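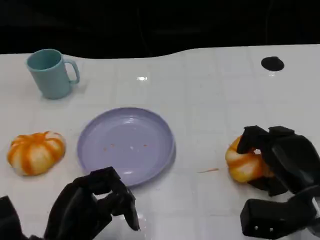

Teal mug on a white table

Union dues taken twice after the Brunero transfer -- anyone else?

packline_dee
Posted 23 January 2022
When Brunero took over the Trisetetti warehouse in November they moved us all to the new payroll. Since then I have had union dues taken out twice every pay period, once under the old code and once under the new one. I added up my stubs and it comes to $1178 with the back dues they say I owed. Payroll says ask the union. The union office says ask payroll. Has anyone got this fixed?

nightdock
Same here, but only for 4 pay periods. Mine stopped without me doing anything. I have not had the money back.

h_forklift
Check whether the second line is really dues. On my stub it was the legal plan, which shows up under nearly the same code. You may have signed for it at the transfer meeting. It was in the packet.

packline_dee
I have the packet. The legal plan page is blank and I kept a copy. Both lines say DUES on mine.

h_forklift
OK, then that is a different problem from mine.

oldlocal17
File a grievance and do it now. The contract gives you 17 working days from when you knew about the error. Don't wait for the two offices to finish pointing at each other.

nightdock
I don't think a grievance is right for this. A grievance is against the company. If the union got the money twice, the union has to pay it back, and you write to the local for that.

oldlocal17
The company made the deduction. She signed one card, so they had permission for one deduction. Where the money went afterward is between them.

nightdock
Maybe. The steward at the Alitz site told us the opposite, and they had 6 people with the same thing.

oldlocal17
Then the steward at Alitz should read the article on payroll deductions again.

chowdary_rd_shift
I'm at the Chowdary Road building. What worked for me was one letter sent to both, with copies of the stubs and the signed card, asking each to say in writing how much they took or received. Payroll answered first. I got a refund on the next check, but only for the new code. Still arguing over the back dues.

packline_dee
Thanks. I'll send the letter and file the grievance too. Did you send it by certified mail?

chowdary_rd_shift
Yes, both copies. Keep the receipts with your stubs.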